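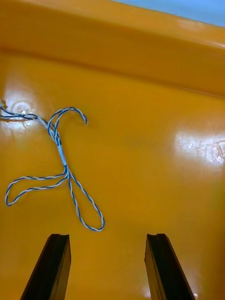

Open Afternoon at the Grukdale Workshop

What a day! We had 155 people through the doors in June, which beats last year by 25, and the cable handling bench had a crowd from the minute we opened until we started stacking chairs. Thank you to everyone who came, asked questions, and stayed for one more try.

The pictures on this page are from the cable bench, where Selina Gisler and her team from the Saltby lab were running the robot all afternoon. More from the other benches will go up as people send them in.

Cable bench, wrist camera view
Blue and white twisted pair in the orange-yellow tray, with the two black fingers just below it. Look at those loops! A stiff block keeps its shape when you grab it, but a wire like this can bend somewhere new every time, and that's what makes the job so much fun to watch.

Selina gave her talk at the bench, and it was the best 10 minutes of my afternoon. She had visitors pick up a length of wire with two fingers (no thumbs allowed to help, no second hand) and lay it down straight. Most of us made a mess of it. A boy in the front row got his perfectly flat on the first go and was very pleased with himself, as he should be.

She also talked about shiny surfaces. Glare is a real headache for a camera up close, and you can see plenty of it on the plastic here, big white patches on both sides. Somebody asked why they don't just use a dull gray mat. Selina said they do for some runs, but real parts bins are often glossy and she wants the robot to cope with them.

A few things people asked about at the bench:

Where does the camera sit? On the robot at the wrist, so the view moves with the hand. It took me a while to get used to watching the screen that way, and then I couldn't stop.

Does it ever drop the wire? Yes, and the crowd groaned every time. We also got a huge cheer when the Tsang family's pick, called out from the back, went in cleanly.

How many tries did it make? The team's tally sheet says 96 for the afternoon. I was there for a good chunk of them and would happily have watched the rest.

Thanks as well to Jornuditz for lending us the big screen and the long extension leads, and to everybody who carried tables. If you took pictures at any of the benches, please send them to the workshop inbox with your name and which bench it was, and we'll add them here. The cable bench will be back at the next open afternoon, and Selina says visitors will get to choose the wire.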